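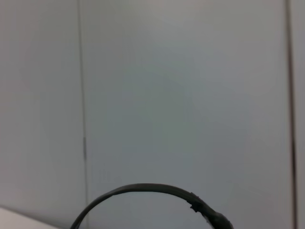
**Wrist camera loses pose in front of plain panels: filter or planner problem?**

**noemie_a** · 24 Nov 2018

Hello all. I maintain the perception software for our arm at the Skakevbridge workshop. We estimate the camera pose by visual odometry from the wrist camera and fuse it with the joint encoders. Over a bench full of parts this works very well. When the arm turns towards the grey wall panels, the tracker has almost nothing to hold. There are two thin vertical seams, a bit of white surface in the corner, and the dark arch low in the view. The rest is flat grey.

In the worst run I had 8 tracked features left, and most of them were sitting on the arch. After that the estimate slides up and down along the seams, although the encoders say the arm is still. The filter believes the camera more than it should.

My questions:

1. Do you lower the weight of vision by the feature count, or by something better?
2. Should the planner avoid such views completely?

I use the Semeo tracker with default settings, except the maximum feature number, which is 1,000.

Noémie Arsenault

---

**pelletier_fan**

The sliding is what I would expect. A vertical line tells you where you are sideways and very little about up and down. A count of features can't show you this. Eight good corners spread over the picture are better than 111 points all on one seam.

Look at the smallest eigenvalue of the information matrix for each update. If it falls under your limit, take the correction only in the directions that are well observed and leave the others to the encoders.

---

**drumlin72**

I disagree a little. All this is correct in theory, but she has joint encoders! For a fixed arm the forward kinematics should be the main source and vision only a small correction. Why is visual odometry allowed to move the pose at all when the joints are still? I would put in a gate: joint velocity zero, so no visual update. It takes ten minutes.

---

**noemie_a**

@drumlin72 The arm stands on a cart and the cart flexes when we load it. The encoders do not see this movement, the camera does. So with your gate I lose exactly the part for which I wanted the camera. But I can agree that the default trust is too high.

@pelletier_fan Thank you, I will try it. Do you choose the limit by hand?

---

**pelletier_fan**

By hand, yes, from logs. Plot the eigenvalue over one good run and one bad run and you will normally see where to put the line. Please scale rotation and translation first, otherwise you compare radians with metres and the number means nothing. I made this mistake in May and it cost me a week.

---

**oskel**

One more thing to check is the arch. Do you mask it? If it is fixed to the same body as the camera, it never moves in the image, and every feature on it votes for "we are standing still". If it is fixed to the bench, then it is the best thing you have in that view and you must keep it. From one picture I can't say which case it is.

The seams also lean a few degrees. If you planned to use them as a vertical reference, be careful, the lean can come from the wrist angle or from the lens calibration.

---

**drumlin72**

Good point about the mask. About the cart, fair enough, I did not know. Then I would still add a planner cost. We did this on the Skindine cell: sample the path, predict how many mapped landmarks each pose can see, and make the poor poses expensive. Not forbidden, because then the planner finds no path at all and somebody switches the whole check off.

---

**noemie_a**

I have now tested the directional update on 72 recorded runs. The slide along the seams is gone in most of them. In the remaining ones the estimate still jumps when the tracker finds new points after the wall, so I think my covariance grows too slowly during the poor part. I will increase the process noise there and run the same logs again.

The planner cost I keep for later, our map of landmarks is too old to trust.

@oskel No mask is set in the configuration at the moment. I will do one comparison with the arch region excluded and one without, and post both plots in this thread.

---

**oskel**

Please keep the same random seed for both, if your outlier rejection uses one. Otherwise the plots will differ also without the mask.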